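3.2 Setting of the custards

We were fond of the lemon custard from the start, and it seemed only fair to give it the same patient treatment as the others - five batches, each chilled for 18 hours.

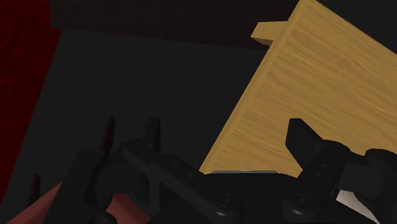

Black robotic gripper
Below a tilted board of light oak

The batches made with yogurt held their shape nicely when turned out, though they tasted a little sharper than our panel of 60 tasters had hoped.

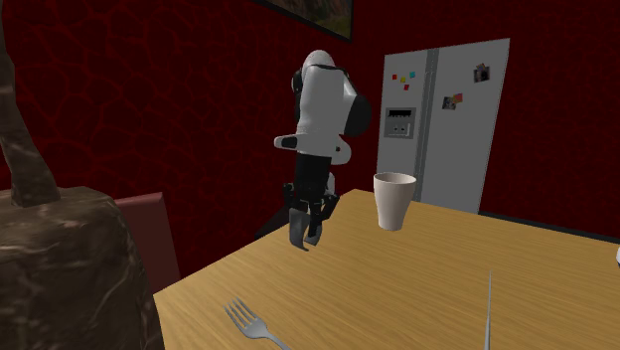 Figure 4. Robotic arm over a wooden table, with a cup standing nearby.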